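Bench assistants wanted at Pistdale - hose and tube assembly, mornings or afternoons

We are looking for two more people to join us at the Pistdale workshop from January, and we would love to hear from you even if you have never done bench work before. Most of us hadn't! The work is putting together and checking short tubes and flexible hoses, and it suits anyone who is patient and likes a tidy white table to work at. 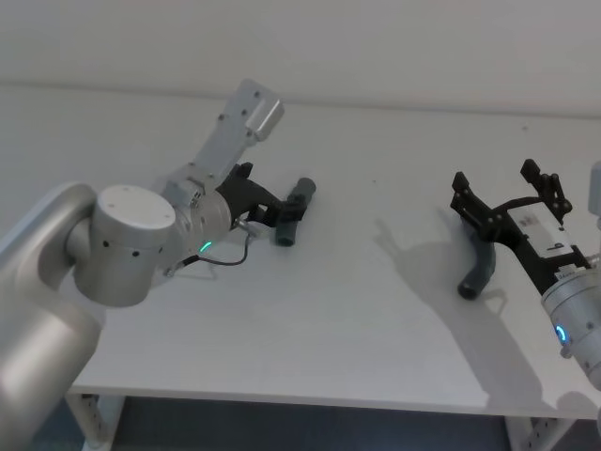 Min-kyu Ahn wanted it mentioned that the first fortnight feels slow, and that this is quite all right - speed comes by itself.

You would be handling the small parts first, then moving on to the longer pieces once you feel ready. Shifts are four hours, with a proper tea break in the middle.

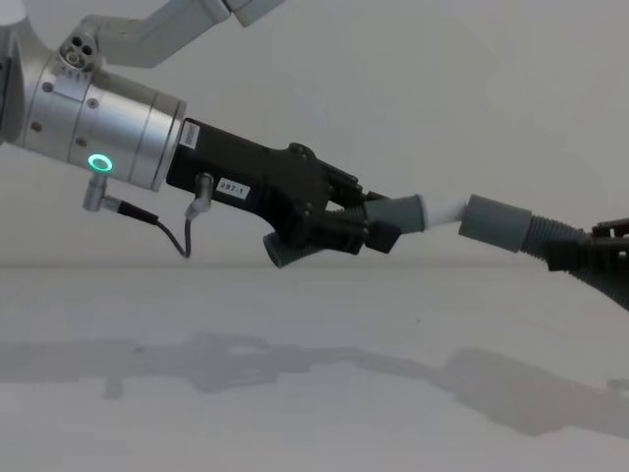

A grey hose held at both ends, Pistdale workshop

The job pays 311 a week to begin with, and there is a bus from Portela that stops by our gate. We do ask for steady hands and reasonable eyesight (glasses are fine, of course). 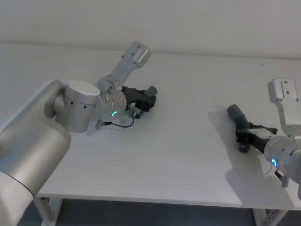
Is there any chance of swapping shifts during school holidays? - Yu-na Yeon

Yes, very happily, as long as you let us know a week ahead. To apply, write a few lines about yourself to Habibur Akanda at the Pistdale office, or ring extension 212 before noon.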